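I finally started on the back room closet in February. It had become the place where anything without a home ended up, and the door hadn't closed properly since we moved to Goton.

My rule this time was one category per table. It fell apart in the first hour. Sports stuff got mixed in with tools, and a measuring beaker from the kitchen showed up with no lid and no reason to be in there. I gave up sorting and just put things out where I could see them.
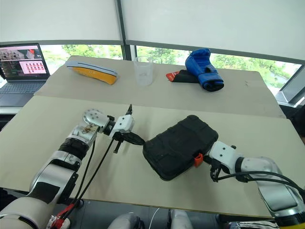
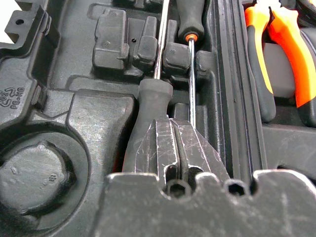 *A blue boxing glove, a clear beaker and a padded black case on the table, then two of the screwdrivers in their molded insert.*

The tool set is a Gasik I bought for $60 when I was putting shelves together. I like a molded case because a missing piece shows up right away. The downside is that it takes up more shelf than the tools need – a roll would be half the size. I'm keeping it anyway.

The glove goes in the donate bag unless I find the other one. The beaker goes back to the kitchen. I also ordered 2 bins from Lurklow, the shallow kind, for the top shelf. They should fit next to the paint cans, but I'll measure again before I take the tags off.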